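Folding heavyweight sweatshirts: notes on shelf depth

17 September 2022

The Droddale store room has moved to open shelving with a usable depth of 400 mm. Hooded tops folded to the old pattern overhang the front edge, and stacks of more than 5 tend to lean. The revised fold below applies to all fleece-backed and loopback garments. 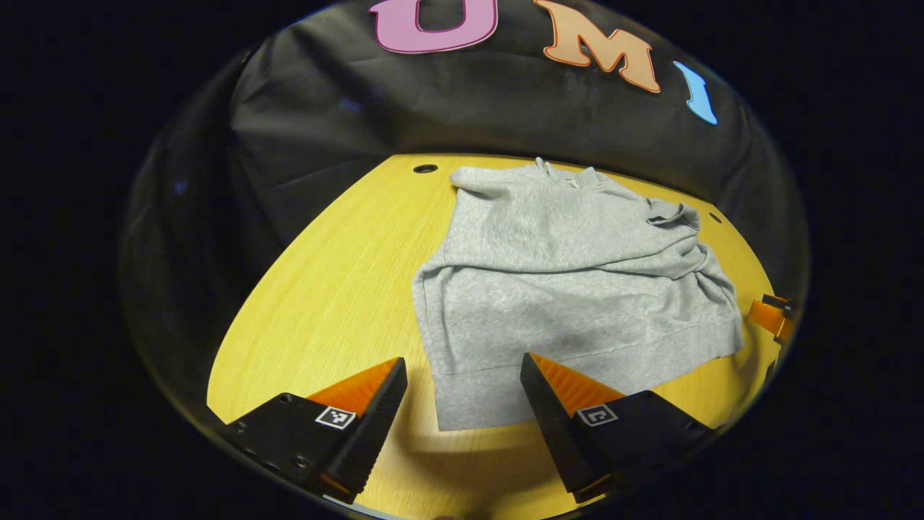 Hernán Ñahui
Stock Presentation Editor, Tillon

A grey marl hoodie spread out on a table, hood to the far end and hem towards the folder, is at the starting point. Before any fold is made, sleeves that have doubled back on themselves should be drawn out to full length. A bunched sleeve leaves a ridge which carries through every layer above it.

Flatten the hood and tuck the drawstring ends inside. Bring each side in to the centre line, laying the sleeve straight down towards the hem. Fold the hood down over the back, then fold the body in half from the hem. The ribbed band should finish level with the shoulder seam.

Finished height is about 100 mm for two adult medium garments. Do not compress the stack to gain space, as the rib marks the layer beneath.

Shelf labels will be reprinted in March.

12 shares | 3 comments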